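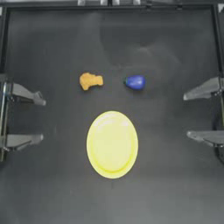 Both pairs of fingers open, with the nugget, the toy aubergine and the yellow plate between them.

12 comments | 91 shares
Last updated in March

I look after a small two-armed cell at Dridia, and I want to argue for something dull. The padding on gripper fingers should be changed on a count, by the person who runs the cell, and the count should be written on a card next to the stop button.

At the moment most places change it when somebody complains. The arms start dropping things, an engineer spends a morning in the software, and late in the afternoon someone looks at the fingers and finds the fabric has gone. I have been that engineer. At Flukville, where I worked before, I once retuned a grip force three times before I ran my thumb over the pad.

Fabric wears at the top edge first. The tip meets the table at a slight angle on every low pick, and the edge gets rubbed each time. Threads lift, then a bit of tuft shows, then the whole strip begins to creep down the finger. A rigid block will still hold at that stage. A toy aubergine is smooth and round and finds the bad spot straight away.

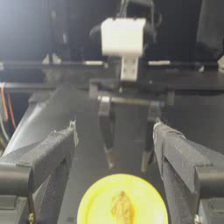 Close to the padded fingers. The fabric is frayed at the top of the left one and there is a white tuft near the tip.

Our rule is 4000 grasps. I took the number from our own log, by going back through it and marking where the misses began to bunch up. Another cell with another fabric would get another number, and I wouldn't trust mine anywhere else. Coşkun, who supply our fabric, would not give me a figure at all, and I thought that was fair of them.

Trudy Merrick, who ran the bench before me, disagrees with all this. Her view is that you look at the pads every morning and change them when they need it, and that a fixed count throws away good material. She is right about the waste. We bin pads that would have done another week. But her way depended on Trudy, who could tell a tired pad by its feel, and when she moved to Fanow that went with her. A number on a card can be read by whoever is on shift.

The other objection is that padding is a small thing next to the cameras, the cables and the calibration. I'd say those get plenty of attention already. People like calibrating. Changing a pad means scraping off old glue with a plastic blade, wiping the face down and pressing a new strip on square, and it is boring, so it slides. 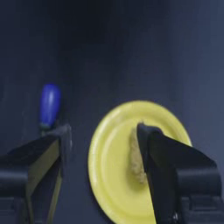 Change both fingers of a gripper together, too. Jin-sol Min and I have argued over this one, and she now does it my way on her shift. With one new pad and one old, the object gets pushed towards the worn side as the fingers close, and a nugget set down on a plate ends up off centre. You then go looking for the fault in the arm. It takes 2 minutes more to do the second finger while the glue is out.

I would also like the person doing the job to write down the screws. Ours get a check at each pad change, and the card has a box for it. The box was empty for most of last winter, including on my own shifts, so I've moved the pen on to a string.

Related
Why we stopped sharing one tool drawer
Cable ties and where they rub
Reading a grasp log without a spreadsheet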